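February
By our religion and politics correspondent

**Praying for votes**

Every council meeting in Drolludow starts at 6 in the evening with a prayer, and has done, we are told, for 200 years. The claim is on the council's website and in the leaflet handed to visitors. I asked to see the record it rests on and was sent a copy of the leaflet.

The age of the custom matters because it has become the main argument for keeping it. When a motion to replace the prayer with a minute's silence was put down last autumn, its opponents said very little about God. They talked about heritage and about what sort of town this is. One speech compared the prayer to the clock on the market hall, which at least tells people something they need to know.

I have no great quarrel with the prayer itself. It is short, it is mild, and the councillors who don't care for it look at their shoes. What bothers me is the confidence with which politicians on all sides now tell us what believers want, on evidence that would not get a bus shelter moved. 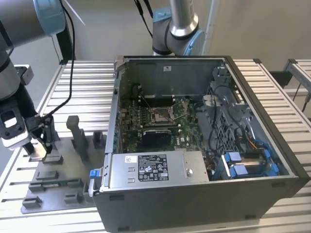
A desktop tower opened up on a worktable, its green Dell motherboard exposed.

Take the survey. Supporters of the prayer have leaned on a poll by the research firm Puretti, which found a "quiet return to faith" in Drolludow and neighbouring Rutis. It was quoted in the chamber, then in the local press, then in the chamber again as something the press had reported. The poll asked 300 people. They were not asked whether they went to church, mosque or temple, or whether they prayed. They were asked whether they agreed that "faith and tradition have a place in public life".

Well, who wouldn't? I might have ticked that box myself, thinking of carols and the food bank in the Methodist hall. To get from there to a religious revival takes several large steps, and none of them is in the report. The question yokes two different things together and the answer is then spent on only one of them.

The other side is no better. The Garg Project, which campaigns for secular local government, put out a paper claiming that prayers "drive people away" from standing for office. It's a serious charge and I wanted to know how it had been tested. The paper relies on 30 replies to an online form, gathered through the project's own mailing list. Some of the replies are thoughtful, and one or two are rather moving. They tell us what people on the mailing list of a secular campaign think about prayers.
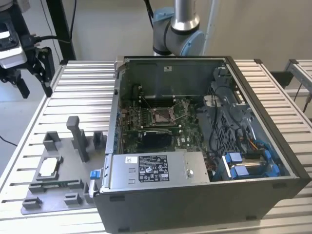

Inside a computer case: the processor socket is empty, with the graphics card seated beneath it.

Meanwhile the people supposedly being fought over are hard to find in any of this. I spent a few afternoons speaking to worshippers in both towns. Most had no idea the council prayed. A woman arranging flowers thought it was "nice, I suppose" and wanted to know when the potholes outside would be filled. A man leaving Friday prayers – though he said he was happy to sit through anybody's blessing – felt he had been signed up to an argument without being asked.

The motion was sent back for further consultation, with another survey promised before the local elections. Puretti has offered to run it. The draft question, which I have seen, still contains the words "faith and tradition".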